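October
By Tahsin Rathnayake
Filed under: Student Projects > Literature and Place
Print this page | E-mail this page

Where Is Druvemier? Place in Four Novels by Codel

My project looks at the harbor town of Druvemier, which appears in four sea novels by Codel. I wanted to find out how much of the town comes from the real port of Brandport, where the author lived as a child, and how much was made up to suit the plots. I read all four books twice and kept a notebook of every passage that names a street, a landmark or a direction. By the end I had 200 entries.

The first book gives very little. We learn that there is a mole, a customs shed and a hill with a chapel on it. A boat coming in at dusk keeps the chapel over the shed until the water shallows. Anyone who has sailed into Brandport will know this line, and it still works on the old chart in the town library.

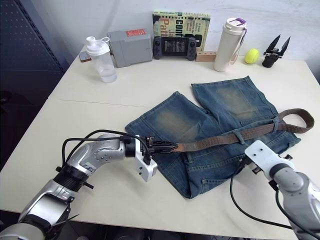

The second book moves the chapel. In chapter 14 the children climb to it from the east side of the harbor, though it was on the west before. My advisor, Tanko Haruna, thought this might be a printing error, so I compared the first edition with a later paperback. Both have east. I now think Codel needed the children to see the smugglers' boat at sunrise, and the real hill faces the wrong way for that.

Books three and four are harder to place. They add a river, a ferry and a boatyard run by a man called Matić. Brandport has no river. The ferry passages read much more like the inland lakes where Codel spent two summers as an adult, and the names of the ferry landings are close to village names there.

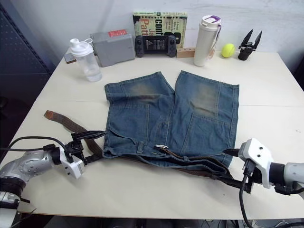 For the second part of the project I drew my own map, starting with only what the text says. It took four attempts. The main problem was distance. Walking from the mole to the boatyard takes "the best part of the morning" in one book and is done before breakfast in another. I settled on the shorter walk, as more scenes depend on it.

I also spent two days in Brandport. The customs shed is gone and there is a parking lot on the site. The mole is much shorter than I expected from the novels. A woman at the library showed me a folder of clippings about the port, but none of them mentioned Codel.
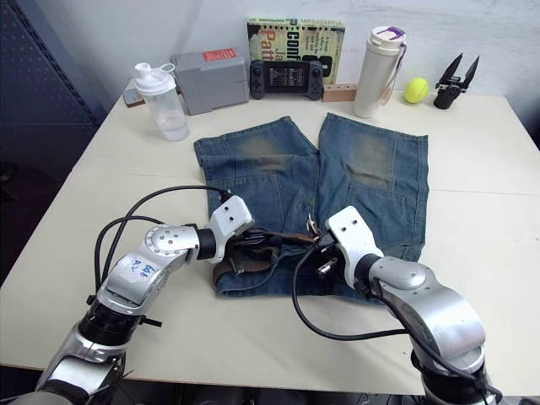
Denim shorts with a belt, laid out on a white table.

My map and the full list of passages are in the appendix. I did not have time to cover the short stories, two of which also mention Druvemier. One has the chapel back on the west side.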